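Skistby tabletop sessions: read me 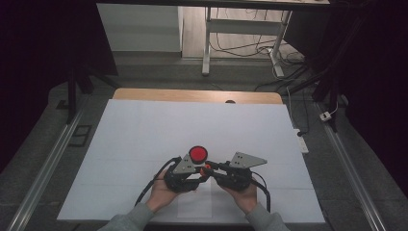

What is in this folder

Short recordings of people doing small jobs at a table, filed by session. The jobs are ordinary ones: picking up and putting down small round items, sorting them by colour, moving them from one side of the paper to the other, putting things back in the tray. There are 185 sessions in this release. Each session has its own folder with a video, a plain text note and a still.

Folder names

Each folder is named with the task word, then the session number, for example "sort_117". Numbers are not reused. If a session was withdrawn, its number is simply missing, so gaps in the sequence are normal and don't mean your download failed.

The table

All sessions were done on a light wooden tabletop covered with white paper. The paper is laid as separate sheets with the edges pushed together, so faint seams show. A strip of wood is left bare along the far side. Please bear the seams in mind if you are tracing outlines, as some tools pick them up as objects.

The paper was changed when it became marked or creased. The change is recorded in the note for the first session on the new sheets, under "surface". Inês Carrilho kept this field and it is filled in for every session from March onwards. Before that it is patchy.

The objects

Small household and craft items, kept in a tray between sessions. Colours in the notes are given as one plain word (red, orange, blue). Where two people disagreed about a colour, both words are kept with a slash between them. Shapes are given the same way: "round", "flat", "long", "other". We did not try to record brand or material.

Items that are hard to name are listed by colour and shape only — "red round" is a valid entry, and quite a common one.

Notes files

Every note has the same fields, in this order:

task
object
surface
hands (left, right, both)
remarks

"Hands" means the hands used for holding at the start of the session. It is not updated if the person changes over halfway through. "Remarks" is free text and may be empty. Aba Ansah checked the spelling of the task and object fields, but remarks are as typed.

Known problems

In 32 sessions the object field is blank. These are listed in missing.txt.

"Tidy" and "put away" were used for the same job by different people. We have left them as they were. Treat them as one task if you are counting.

Use and contact

Free to use for teaching and research. If you publish something, mention the Skistby sessions and the release name, Collado. Corrections to the notes are welcome and should go to Igor Sokol, with the folder name in the subject line.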